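4. Table Check and First Recording

Handbook of the Jollmont Robotics Club. Pads and tape: see Section 6. Complaints: see Leonilde Esteves.

1. Clear the table. Phones, snacks and calculus homework count as objects, and the gripper will happily learn from all three.

2. Open the fingers all the way and hold them just above the wood, pointing down the table.

3. Start Puter and wait for the green bar. Pressing the key again makes it start over, with what feels like spite.

4. Record 14 seconds of bare table. Keep your elbow in.

5. Name the file with your initials and the run number. "Final_final2" is already taken.

Note: Glare from the ceiling lights is fine on a bare-table run. Glare on the part you are trying to pick up is not.

Caution: Do not pull at a pad that has started to peel. Log it on the repair sheet and let Anselmo Rivadeneyra do the pulling. He enjoys it. 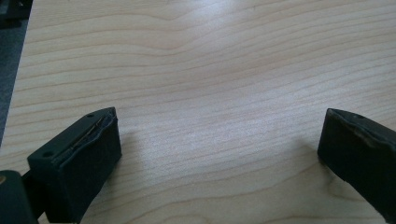 How often do we need a new bare-table run?
Once per session, and again whenever the table gets moved.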